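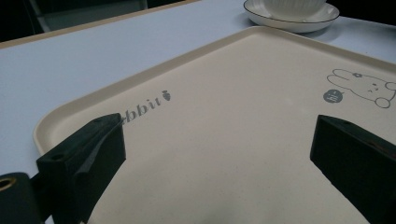

The cream rabbit tray, with its little gray carrot beside the lettering.

New on the tea table at Cotby

We have trays again! The old ones had been through a lot of February soup lunches, and the last of them went out with a crack right across the corner. The new ones are plastic, a warm off-white with rounded corners and a low raised rim, and there's a line drawing of a rabbit on them with long ears and a little paw. It's very hard to be grumpy while carrying your cup on a rabbit.

They came from the Remix shop on Runness Road, which was clearing its kitchen shelves, and they fit the narrow shelf under the tea counter — we measured twice, having learned our lesson with the cake stand. Please stack them there when you've finished, and wipe them with a soft cloth. No scouring pads, please, we'd love to keep that carrot looking smart!

Their first proper outing is the end-of-summer tea on 30 August 2026, starting at 3 in the garden room. There will be scones, plum jam and (if the oven behaves) a second batch of the ginger cookies that disappeared so fast last time. Bring a friend, bring a cushion for the hard chairs, and if you have a small milk jug you can spare, we're still 2 short.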